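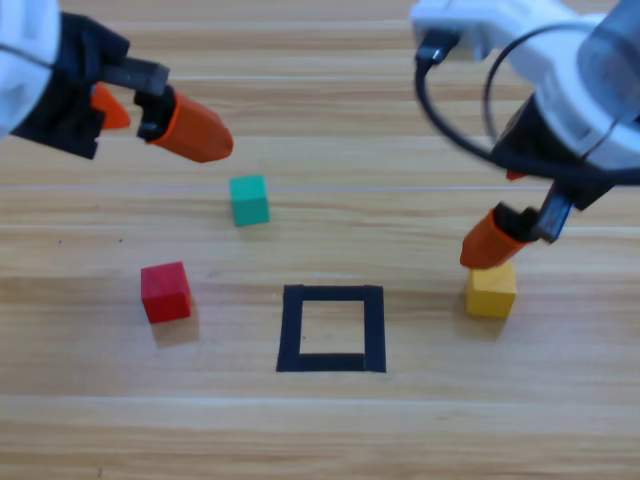
Ticket summary

Product: Festent two-arm tabletop unit
Site: Skandesau assisted living residence, activity kitchen
Opened by: Skandesau Facilities Office
Assigned to: Festent Customer Support, second level
Category: Task performance / suitability for intended use
Priority: Normal
Status: Closed with conditions (see final entry)

Problem as reported

The customer purchased the unit in order to evaluate whether it could take over light tidying duties in the activity kitchen: clearing the table after sessions, returning small items to a marked place, and sorting flatware into a drawer tray. The customer states that the unit completes the standard block exercise on most attempts but fails on nearly every kitchen item. The customer asks whether this is a fault, a setup error, or the normal limit of the product.

The exercise referred to throughout this ticket is the one in the setup guide. Red, green and yellow cubes are placed on the table outside a square of black tape, and the arms are instructed to move them inside it. One arm may work while the other waits.

Entry 1 — Intake

Customer supplied logs covering 1095 pick attempts. Logs were complete except for a gap in February, when the unit was switched off during building work. Software version confirmed as current. No error codes recorded other than routine grip timeouts.

Customer was asked to confirm the following:
Table does not rock when pressed at the corners.
Room blinds are in the same position for every run.
Tape outline has not been moved between calibration and use.
Finger pads are clean and seated fully in their brackets.

All four confirmed by return message.

Entry 2 — Review of block exercise

Most failures on cubes fall into a single pattern. The finger pad comes down on the upper edge of the cube instead of beside it, the cube tips or slides, and the arm closes on nothing. The arm then reports a grip timeout and returns to its waiting position. The height setting on the right arm was found to be 2 millimeters low in the configuration file. The left arm was within tolerance.

Action: customer instructed to repeat the height calibration on the right arm only, using the procedure in the setup guide, and to save the profile under a new name.

Entry 3 — Customer response

Calibration repeated. Customer reports that cube failures on the right arm dropped noticeably and that the exercise now runs without assistance during the morning session. Customer does not consider the matter resolved. In the customer's words, "We do not have a shortage of people who can put a cube in a square. We have a shortage of people at 4 p.m. when there are cups on every table."

Customer requests that the ticket remain open until the kitchen items are addressed.

Entry 4 — Kitchen item trial

Support provided a trial list of 14 household items. The customer placed each item on the table singly, with the rest of the surface clear, and ran the pick-and-place routine. Results as reported by the customer:

Picked and placed reliably: dry sponge, pill organizer (closed), wooden napkin ring, small cardboard box, plastic measuring cup, rolled washcloth.

Picked but dropped or placed outside the tape: teaspoon, salt shaker, folded napkin, mug.

Not picked: dinner fork lying flat, sheet of paper, saucer, wet sponge.

Support comment: the results are consistent with the design of the gripper. Items with two upright, parallel sides at a suitable distance are handled well. Thin items lying flat offer the fingers nothing to close on. The mug was gripped by the wall on each attempt and rotated in the fingers once lifted. Liquid in the mug was not tested, and the customer is advised not to test it.

Entry 5 — Question escalated to Awasthi integration team

Awasthi supplied the task software. Support asked whether a software update could bring flat items and cups within reach of the current hardware.

Reply received, summarized:

A cup routine using both arms exists in test form. It takes about three minutes per cup and requires the handle to face a known direction. Awasthi does not recommend it for unattended use.

Flat flatware may be picked if the fork or spoon overhangs the table edge. This requires a person to place it there, and in Awasthi's view the person might as well put it in the drawer.

Clutter remains the larger problem. The routine assumes that items stand apart from one another with clear table between them. On a table set for 8, with napkins over spoons and saucers touching, Awasthi would not expect the routine to identify separate items consistently.

Entry 6 — Customer follow-up

Customer asks whether another product would do better, and names a Flostton unit seen at a trade show folding towels.

Support response: Festent does not comment on the performance of other suppliers' equipment. The customer may wish to ask any supplier the same questions that arose in this ticket — how many different items have been tried, who set the table before each run, how long one full cycle takes, and what the machine does after it drops something. The last point deserves attention. The customer's unit stops and waits. It does not look for the dropped item, and a person must put it back within reach.

Customer acknowledged and asked that the response be forwarded to the residence's purchasing office. Forwarded.

Entry 7 — Findings and closure

1. A calibration fault was present on the right arm and has been corrected. The block exercise may be used as a regular check. If cube performance falls off again, repeat calibration before reporting any other fault.

2. Failure on flat, thin or round-walled items is a limit of the current gripper and software. It will not be treated as a defect under warranty.

3. The unit is not suitable at present for clearing tables after meals or activity sessions. Product literature that refers to "tabletop tidying" has been flagged for correction.

4. The unit may be used under staff observation to return boxed or block-shaped items to a marked area. Customer has indicated that it intends to use it for game pieces and craft supplies in small boxes.

5. Customer to be notified when a softer finger pad becomes available. No release date has been given.

Ticket closed with customer agreement. To be reopened without a new intake form if finding 5 changes.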